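COMMUNIQUÉ DE PRESSE

Vernside lance une collecte permanente de textiles usagés dans ses boutiques

À partir de mars, les clients de Vernside pourront déposer toute l'année leurs vêtements et leur linge de maison usagés dans les boutiques de l'enseigne. Jusqu'à présent, ces collectes n'avaient lieu que deux fois par an, au printemps et à l'automne, pendant une quinzaine de jours.

Le dispositif concerne 38 boutiques. Il s'appuie sur un partenariat avec l'atelier de tri Ibarra, qui recevra l'ensemble des dépôts, et avec la société Jokosen, chargée du transport. Il porte le nom de Pranditance, déjà utilisé lors des opérations saisonnières et que les clients connaissent.

« Nos équipes recevaient des demandes en dehors des périodes de collecte et devaient les refuser. Une partie de ces sacs finissait à la poubelle », indique Apolline Roussel, directrice générale de Vernside. « Nous avions la place en réserve, il nous manquait un enlèvement régulier. »

Sont acceptés les vêtements adultes et enfants, les draps, les serviettes, les rideaux, les chaussures attachées par paire et les sacs en tissu. Les articles doivent être propres et secs. Les oreillers, les couettes, les tapis et les textiles tachés de peinture ou de graisse ne sont pas repris. Les dépôts se font à la caisse, de l'ouverture jusqu'à 18 h 30, sans obligation d'achat.

Une fois par semaine, Jokosen passera dans chaque boutique pour enlever les sacs pleins et laisser des contenants vides. Les tournées seront couplées aux livraisons de marchandises, de sorte que les camions repartent chargés. Leandro Carretero, responsable de l'exploitation chez Jokosen, précise que cette organisation a été testée l'an dernier sur 20 points de vente avant d'être étendue aux autres.

À l'atelier Ibarra, les textiles sont pesés puis répartis selon leur état. Les pièces en bon état sont proposées à la vente dans la boutique de l'atelier ou remises à des associations locales. Le coton trop usé pour être porté est découpé en chiffons d'essuyage, vendus à des garages et à des imprimeries. Le reste part chez des recycleurs spécialisés, qui en font de l'isolant ou du rembourrage.

Lors des deux dernières opérations saisonnières, Vernside avait réuni plus de 325 tonnes de textiles. D'après les relevés de l'atelier, 76 % des pièces ont pu être réemployées ou recyclées. Les pertes provenaient surtout d'articles humides ou moisis, qui abîment le contenu du sac entier – d'où l'insistance sur le séchage avant le dépôt.

« Un pull troué nous intéresse, un pull mouillé nous pose problème », résume Esperanza Robles, responsable du tri chez Ibarra. L'atelier a recruté pour l'occasion une deuxième équipe, formée en interne à la reconnaissance des fibres et aux petites réparations : boutons, ourlets, fermetures à glissière. Cette équipe travaille l'après-midi, sous la conduite d'Unai Ortuño.

Les clients qui le souhaitent peuvent apporter leurs textiles dans un cabas réutilisable et le reprendre une fois vidé. Les sacs plastiques fermés restent admis, à condition d'être noués et de ne pas dépasser le volume indiqué à la caisse.
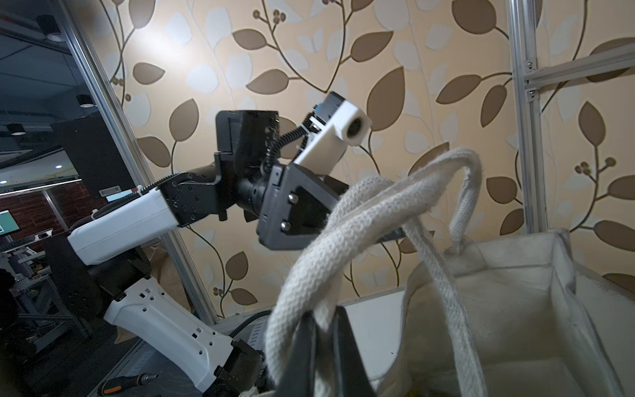
Reçoit-on un bon d'achat en échange d'un dépôt ?
Aucun bon n'est remis. Vernside consacre le budget correspondant au transport et au tri, et un reçu indiquant la date du dépôt est délivré sur demande.

Un premier bilan sera publié à l'automne. Il donnera, boutique par boutique, les quantités reçues et la destination des textiles. Vernside étudie par ailleurs la reprise des couettes, pour laquelle aucune filière n'a encore été retenue.

À propos de Vernside
Vernside est une enseigne de vêtements et de linge de maison. La liste des boutiques participantes et leurs horaires sont affichés en magasin et disponibles sur le site de l'enseigne.

Contact presse
Iñaki Olmedo, service communication de Vernside
Visuels et entretiens sur demande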